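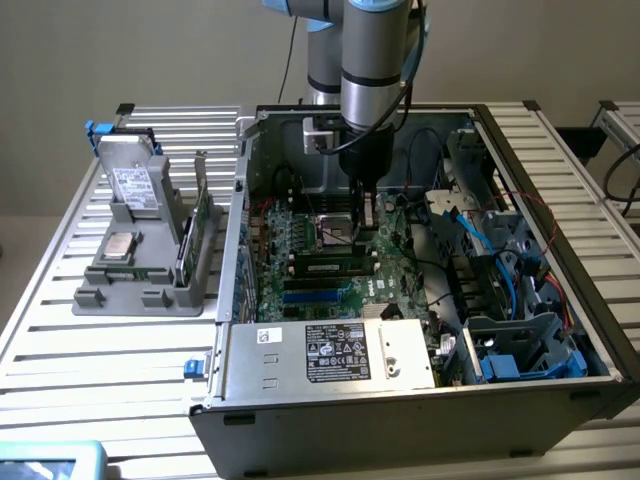
Grimance, the Prilau repair and refurbishing shop, wants to give a plain answer to a question customers ask at the counter nearly every week: can a machine do this job yet? Our answer this May is that it can do some of it, slowly, and we are happy to say which parts. On our practice bench a desktop tower lies on its side with the cover off, and the arm reaches straight down to the processor socket, with a gray holder standing beside the case to keep the hard drive, the processor and an upright circuit board in their own places.

"People picture a robot that folds the towels and then fixes the computer," said Padmavathi Suvarna, who runs the shop floor. "I would love that robot, and I'd take two! What we have is a careful helper that likes everything to be where it was yesterday."

The team has logged 226 practice runs so far, and 102 of them went from start to finish without a person stepping in. Hard drives in carriers have been the friendliest part to teach, being big and easy to hold. Cables are still a headache, and all of our paid repairs are done by hand.

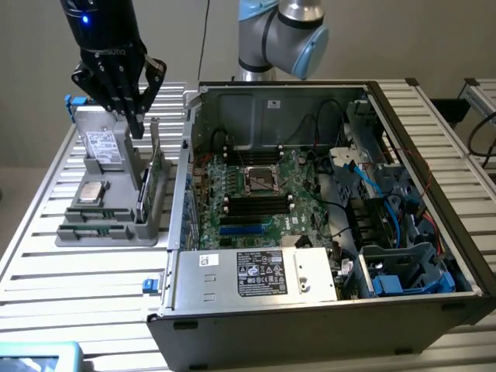
What comes next

Grimance plans to reach 1,000 runs before deciding whether the arms should help with customer machines. Thenmozhi Thomas, who leads the trials, will also be trying older towers with stiffer latches, and would be glad to hear from anybody with one to spare. Please ask for her at the front counter any morning.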